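Unit 3 – Fabric, Wear and Cleaning Codes
Handout to go with the January sessions

Hi all. I promised to type up what I said at the end of last class, since I talked fast and the projector was sulking. Bring this with you next time, because we'll be using the code table and I'm not printing it twice!

First, the rub test, which everybody asks me about. A machine drags a piece of rough cloth back and forth over the fabric until the fabric gives up, and you get a number of "double rubs." It's a decent way to compare two plain weaves. It's a poor way to guess how long a couch will last in a house with kids, because kids don't rub back and forth. They climb, they drop yogurt, they pick at the piping. When I ran the workroom at Soltus we had one fabric with a terrific rub number that came back over and over with pulled threads. Great at rubbing, terrible at cats.

So read the number, then look at the weave. Hold it up to a window. If you can see pinholes of light, the yarns can shift, and seams will open sooner than you'd like. Scratch it with a fingernail (gently, and on your own swatch, please). Loops that lift on you now will lift on a customer later.

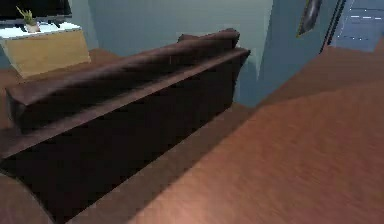
Color is the next thing, and people get sloppy with it. A swatch the size of a playing card tells you what the dye looks like flat, in one kind of light. It doesn't tell you what happens once the cloth goes over padding and turns a corner. Dark browns are the worst for this. On the brown sofa the ridge along the top of the backrest reads a good bit lighter than the rear, which goes almost black down toward the floor, and a customer who picked her brown from a tiny card could easily phone you about either one. My rule is to drape the biggest sample you can get over something rounded and walk all the way around it with the client. Do it at noon and again after dark with the lamps on. It's slow and they'll roll their eyes at you. Do it anyway.

Now the cleaning codes. These are usually on a tag under the seat cushions or stapled to the underside.

W – water-based cleaner is fine.
S – solvent only, keep water away from it.
WS – either one.
X – vacuum or brush, and that's your lot.

Please learn these cold. On the last quiz 18 of you mixed up S and X, and with an X fabric there's no fixing it with a spray bottle. Test any cleaner on a hidden spot and let it dry completely before you decide anything. Water rings don't show up until later, and by then you've already done the whole arm.

A word on nap. Velvet, corduroy and most brushed fabrics have a direction, and all your pieces have to be cut running the same way. Mark the back of every piece with a chalk arrow before you cut. I still do it, and I've been at this a long time. Siham Farah will show you her marking system during lab – it's neater than mine and you should steal it.

For next time:

Read pages 43 to the end of the chapter, skipping the part on leather.
Bring 2 swatches, one with a nap and one without. The Dusau remnant bins are cheap if you don't have any at home.
Write half a page on which one you'd put on a family room couch and why. Typed or handwritten, I don't mind, but put your name on it this time.

Lab starts at 9:30 sharp. Shears are in the gray drawer, and the ones with the red tape are for paper only!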